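What My Hall Thinks "Best Before" Means
Student project report by Tayla Grimshaw
Everyday Consumer Studies, 2021-10-23

How I ended up with this topic

My roommate Jolene Hapeta throws food out the minute it hits its date. I mean the actual morning. I grew up in a house where my grandma scraped the top off the jam and carried on, so the first month of sharing a kitchen was interesting! We had a proper argument over a bag of rice, and when this project came up I already had my question: what do students think the date on a package is telling them, and what do they do about it?

I first wanted to look at food waste in general, which my instructor said (kindly) was a topic for a whole career. So I cut it down to dates on packaged food, and only in Leltholm Hall, where I live. The hall has some 900 residents and shared kitchens on every floor, so people have opinions.

What I did

I wrote a one-page questionnaire and left it in the mail slots on the lower floors. I handed out 131 and got 114 back, which is way better than I expected. I think putting a pencil with each one helped a lot, and so did taping a reminder to the elevator door.

The questions were pretty simple. What does "best before" mean to you? What does "use by" mean? Would you eat crackers a week past the date? Yogurt? Cooked chicken? Then there was a blank space at the bottom for anything else people wanted to tell me, and wow, did they use it.

After that I sat in the third-floor kitchen on 2 evenings and chatted with whoever came in to cook. I didn't record anybody, I just took notes and asked if I could use them. I also went through the shelves at Gidey, the little grocery across the street, to see how the wording changes from one product to the next.

What people told me

The biggest thing I learned is that most people treat the two phrases as the same thing. Plenty of people wrote "it goes bad that day" for both. In general, "best before" is about quality – the maker is saying the food will taste and feel the way it should up to then – while "use by" is the one people usually connect with safety. A handful of residents explained this perfectly, and nearly all of them had worked in a restaurant or a store.

Crackers got a big yes. Yogurt split the room completely. People who said yes mostly talked about smelling it first, and people who said no used words like "gross" and "never again," so I'm guessing there are stories there. Cooked chicken was a no from almost everyone, which was a relief to read, to be honest with you.

The kitchen chats were my favorite part. One guy told me he doesn't look at dates at all, only at whether the package has puffed up. A girl making soup said she writes the day she opened something on the lid with a marker, and she was kind of shocked that the rest of us don't. (I've started doing it. It works great until you have to read your own handwriting.) Another person only checks dates on food somebody else bought!

At Gidey the wording was all over the place. I found "best before," "best by," "best if used by," "enjoy by" and one that was just a date with no words. Finding the date was its own adventure, too. On some packages it's stamped over a busy pattern, and on others it's folded into the seam at the end where you'd only see it after opening. I had left this out of my questionnaire completely and I really wish I hadn't, because several people complained about it in the blank space.

What I'd change

My questions about yogurt and chicken didn't say whether the package had been opened, and that matters a ton. Someone wrote "depends!!" next to both and they were right. I'd also ask who taught people their habits, since "my mom says" showed up over and over.

And I'd include the upper floors. The lower ones are mostly first-years, so a lot of my answers come from people who have been buying their own groceries for a very short time. I can't say my results fit the whole hall, let alone students anywhere else.

I'd still like to try a simple label card for the kitchens, with the two phrases explained and a line for the opening date. Jolene has offered to draw it – she's kept the rice, by the way.
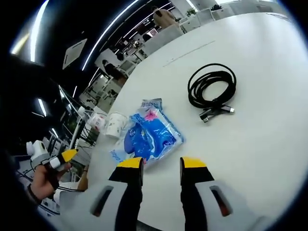

Thank you

Thanks to everyone in Leltholm who filled in the form, to the staff at Gidey for letting me hang around reading packages, and to Jolene for arguing with me in the first place. The blank questionnaire is in the course folder if anyone wants to borrow it.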